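Help wanted: towel folding arm, Skusidlow shared workshop

Posted 2025-07-21

We are looking for 2 people to join a small robot build at the Skusidlow workshop. The project is called Leltik. It is a table-mounted arm with a simple gripper and a wrist camera, and its job is to fold household laundry, starting with bath towels. The arm moves and the camera works. The folding still needs a lot of attention, and the current group of 4 does not have enough free evenings to give it.

This is unpaid. Parts, tools and workshop access are covered for as long as you are on the project.

What the work is

One place is for software. You would take over the part that finds edges and corners from the wrist camera. At the moment it handles a towel laid out flat and does badly once there is more than one layer. The code is in Python. We have 3,713 wrist camera pictures saved so far, and many of them still need labels.

The other place is for mechanical work. The gripper fingers are printed and have been through several versions. They tend to pick up two layers when we want one. You would design, print and test new ones, and help rebuild the wrist mount, which has some play in it. The printer at the shop is a Namum, and you will be shown how to use it if it is new to you.

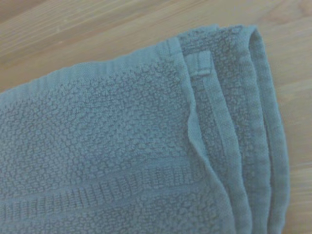

Both people will spend time at the table resetting towels between runs. It is dull and it has to be done the same way each time, so please take that into account before you write. A run is short, but a full evening is 26 of them, and each one gets a line in the log.

What we ask for

You should be able to come in two evenings a week through the end of October. For the software place, you need to be comfortable reading other people's code and have done some work with images before – school or hobby projects are fine. For the mechanical place, you need to have designed and printed parts that had to fit something else. A degree is not required for either one. You must be over 18 because of the workshop's insurance.

Experience with motor drivers would help. The shoulder joint still runs on the old Malik board, and we would like to replace it before the fall.

What you get

A key to the workshop, a shelf for your own things, and use of the machines for your own projects outside build evenings. The design files and code will be put online for anyone to use, with your name on the parts you worked on.

How to apply

Write a few lines to Fahad Kakakhel through the contact form on the workshop page. Put "Leltik" in the subject. Say which place you want, which evenings you can come, and include a link or photos of something you have built – finished or not. Please don't send a resume.

We will invite people to a build evening before deciding. Wear closed shoes and tie back long hair. Parking is behind the building, and the side door is the one to use after six.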